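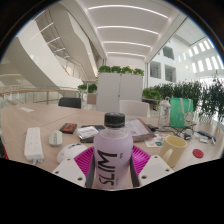
The Gerkico evaluation bench compares hand-held and arm-mounted grippers, the cameras attached to them, and the controllers that run them. This page answers the questions most often received from departments that wish to submit equipment or borrow results. Objects are tested on a shared table among ordinary belongings, and a typical trial is a grasp on a smooth upright item such as the frosted lavender bottle with the black ribbed cap, held at its sides between two dark grey pads backed by magenta finned fingers. The answers apply to all trials carried out under the Prata protocol, second revision.

Reading time: 5 minutes

Print this page | E-mail this page

Which grippers are currently under comparison?

There are 2. The Eze is a hand-held gripper with soft ribbed fingers and is operated by a person. The Birumer is a parallel-jaw gripper with flat rubber pads and is mounted on a bench arm. Both are tested on the same set of objects. Results for the two are reported separately because a trained person and an arm controller do not make the same mistakes.

How many trials have been recorded?

The present round contains 1,281 trials. Of these, 586 were carried out with the Eze and the remainder with the Birumer. The numbers are unequal because the Birumer arm was available for a longer period. Departments that require an equal comparison should request the matched set, in which each Eze trial is paired with a Birumer trial on the same object in the same starting position.

What counts as a successful grasp?

The object must be lifted clear of the table, held without visible turning, and returned upright. A grasp that holds but allows the object to rotate is recorded as partial. Partial grasps are never added to the success figure. A trial stopped by the operator is recorded as stopped, with a short note.

Why are the trials held on a cluttered table?

The first revision of the protocol used a bare surface with a plain backdrop. Scores under those conditions were high and gave little guidance to departments working in offices and shared rooms. The second revision asks that everyday items remain where they are, including cables, cups, bags and papers. Operators may move an item only when it presents a hazard or blocks access to the object completely. Lighting is left as found and noted on the trial sheet.

Do the soft ribbed fingers perform better than flat pads?

It depends on the object. Ribbed fingers bend around a curved surface and spread the contact over a larger area, which has helped with bottles, cups and fruit. Flat pads have given steadier results on boxes, books and thin cards. On small, heavy objects the ribbed fingers tend to sag, and several operators have asked for a stiffer version. A stiffer set is expected for the July round.

Is grip force measured?

The Birumer controller logs motor current, from which force is estimated. The Eze has no force sensor in its present form, and its trial sheets record finger opening only. The bench does not publish force comparisons between the two. Requests for such a comparison have been received and cannot be met at this time.

What type of camera is used?

Each gripper carries one wide-angle camera placed behind the fingers. A wide lens was selected so that both fingertips and the surrounding table stay in view during the approach. The lens bends straight lines near the border, and objects at the sides may seem to lean. Corrected footage is available on request. The uncorrected footage remains the record copy, and any measurement taken from it should state whether correction was applied.

Two narrower lenses were also tried. They gave a sharper view of the contact point but lost sight of nearby objects too early, and both were withdrawn.

Can footage from the Eze be used to program the Birumer arm?

In part. The path of the hand can be transferred after the two cameras have been aligned. Wrist angles are more difficult, as a person will often choose an angle the arm cannot reach. In the last transfer exercise, 199 paths were submitted to the controller. Paths that it rejected for joint limits have been kept in a separate folder and may be consulted by departments working on the same problem.

How should a gripper be submitted for testing?

Applicants should send the following to the bench office:

- the gripper, with one spare set of fingers or pads
- mounting drawings, or the handle if the unit is hand-held
- the power supply and all cables
- a one-page statement of the loads the unit is rated to carry

Units that arrive without spare fingers will be accepted, but testing ends when the first set is worn.

Are privacy rules applied to the footage?

Yes. Readable papers, screens and faces are masked before footage leaves the bench. Masking takes several working days, and requests should be made with this in mind.

Comments (4)

gripnotes
Could the matched set be sorted by object shape? At present I have to do it by hand from the trial sheets.

Bench office
A shape column will be added to the matched set in the next release.

m_tolland
We found the same sagging with soft fingers on a full steel flask. Turning the hand so that one finger sat slightly under the flask helped a little. Does the protocol allow that?

Bench office
It does, provided the wrist angle is written on the sheet.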